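Setting the Table: How Flat Is Flat Enough?

Café tables and the floors they stand on are made to different tolerances, and the gap between the two ends up as spilt coffee

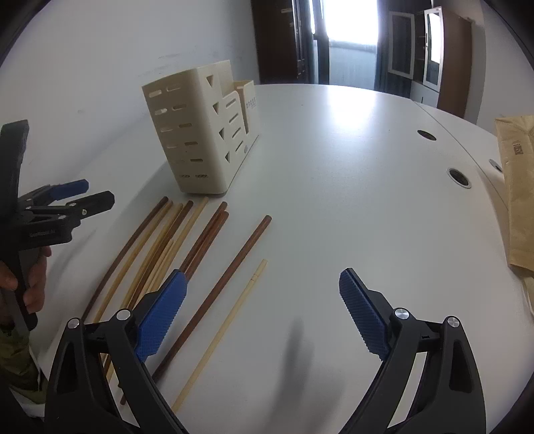

A four-legged table on an uneven floor rests on three of its legs. The fourth hangs clear by an amount that depends on the floor, the leg lengths and the stiffness of the top. A gap of one millimetre at the foot is enough for most people to notice when they lean on the edge. At three millimetres a full cup will slop.

Floors in older commercial buildings are rarely better than this. A survey of 15 cafés and canteens in Trellville, carried out by the joinery consultant Panagiotis Papadakis, took readings under 225 tables with a straightedge and feeler gauges. The worst floor was a quarry-tiled one laid to fall towards a drain that had since been capped. The best was a power-floated slab in a former print works, and even there the tables nearest the doors rocked.

The trade has three usual answers. A pedestal base with a cross-shaped foot is cheap and keeps knees clear of legs, but it has four points of contact and so the same fault as four legs. A three-footed base cannot rock on any floor. It tips more readily, though, because the load only has to pass outside a triangle and the edge of that triangle lies closer to the centre than the edge of a square of the same reach. For small round tops this is usually acceptable. Above 800 millimetres in diameter, the base has to be made heavier or wider, and a wider base catches feet.

The third answer is the adjustable foot. The plain threaded type works well when it is set, and it is set once, on the day of delivery. Tables then get moved for cleaning. Papadakis found that most of the adjusters he tried had seized, usually through floor cleaner drying in the thread. Folded beer mats were in use in all but two of the premises.

Self-levelling bases go further. The Andis base, sold by Gelbridge, links opposite feet through a rocking beam, so that a rise at one foot is met by a drop at its partner. The Serrano type uses a small sealed hydraulic circuit instead and locks when load is applied. The first is easier to repair. The second feels firmer, but a leaking seal means a new foot.

Tops matter less than buyers expect. A stiff top passes any error at the base straight to the far edge, while a thin one twists a little and hides it. Rounded corners have no effect on rocking, although they do reduce the bending load when someone sits on the edge — a case most makers now test for.

Height is more settled. The tables in the survey fell mostly between 720 and 763 millimetres, the upper end belonging to a canteen whose chairs had been replaced but whose tables had not. One row of low tables stood at 604 millimetres and was used chiefly for reading.

For anyone buying, the practical order is to measure the floor first, mark the fall in chalk, and choose the base from that. Feet should be turned through their full travel twice a year and the threads wiped with a dry cloth. Where the floor falls by more than five millimetres across a single table, no standard adjuster will take it up, and the money is better spent on the floor.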